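Last updated 5/21/23
Print this page | E-mail this page

Zovard pick-and-place policy, tried on our bench

Ran this for most of October with Ese Garba. The method: train on demos from the wrist view only, no overhead camera, then finetune on your own objects. Nulteo, who put it out, say 400 demos is plenty. We gave it 400, then 2000.

Good — setup is painless, and reaching for toy bricks is quick and tidy. Release is clean too.

Less good: anything lumpy. Grasps on the pepper were noticeably worse with the smaller set and still not great with the bigger one. Shadows bother it aswell. Ebuka Ekpo thinks more varied lighting in the demos would sort that, I'm not so sure. Retraining took 7 hours a go, so we only tried 5 versions.

Docs are thin. The config file has two settings with nearly the same name and only one does anything.

Worth having if your objects are boxy and your lamps stay put. Otherwise wait for the next relase.

Wrist view, grey surface: blue brick left, green toy pepper at the bottom, red bowl with a purple disc in it on the right.

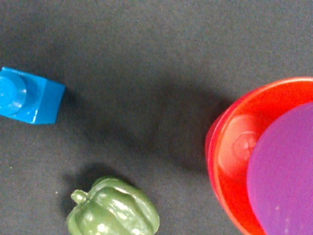

Scores

Setup 5/5
Bricks 4/5
Pepper 2/5
Docs 1/5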